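Home | Projects | Local History | Reading Lists | Contact

Filed under: Student work, Village and parish history, Book projects

Two Mills and a Chapel: making a small book about Jesine
Project report by Ayana Berhe

I chose this project in January, when our tutor asked us to find a place with no printed history and do something about it. Jesine was the obvious pick for me. It's a hamlet you can walk across before your tea goes cold, but it once had 2 working mills, a chapel, a reading room and (for a very short time) its own brass band. The only thing in print was half a page in an old county guide, and half of that was about the weather!

My aim was to write and lay out a booklet that people in Jesine would want to keep. I wanted it to be proper history, with sources at the back, but I also wanted voices in it.

Sources

The best find by far was the Mulder ledger. The Mulder family ran the upper mill for three generations and wrote down everything – flour sold, wages paid, a new hat, a dead pig. It has 1,798 entries and I read every one. The handwriting changes with each generation, and by the end I could tell who was writing from the way they made a capital R. The chapel minutes were drier, though there is a wonderful quarrel over the price of lamp oil that runs for nearly 14 pages.

I also recorded talks with people who grew up there. I'd written a long list of questions, and threw most of them away after the first visit. People talk much better if you bring a map and let them point.

Writing and layout

I wrote the chapters in the order I found things out, which was a mistake. The chapel came first and the mills last, so the reader met the Mulders' grandchildren before the Mulders. I moved everything round, and the second draft reads far more easily. The layout was done in Ninia, which I had to learn from scratch. Page numbers gave me more trouble than anything else in the whole project, and I still don't know why page 9 kept vanishing.

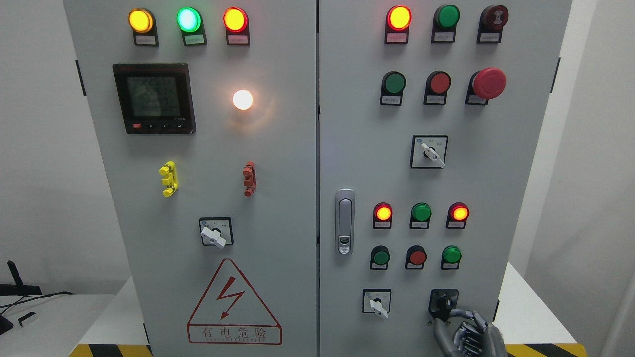

My last chapter brings the story up to the present, and I nearly left it out. Local histories so often stop when the wheel stops turning, and I think that's a pity. The ledger is full of measuring, sacks and pecks and hours of water, all in brown ink. Put that next to a cabinet door with a digital meter and yellow, green and red lamps glowing in a row, and you have two ways of keeping an eye on power. I loved writing that page.

Printing was by Ravico, on a cream paper that suits the old maps beautifully. If I did it again I'd start the index much earlier, and I'd ask for a bigger fold-out map. I'd also like to trace the brass band, as all I have so far is one line in the minutes about a missing cornet.

Back to Student work | Next project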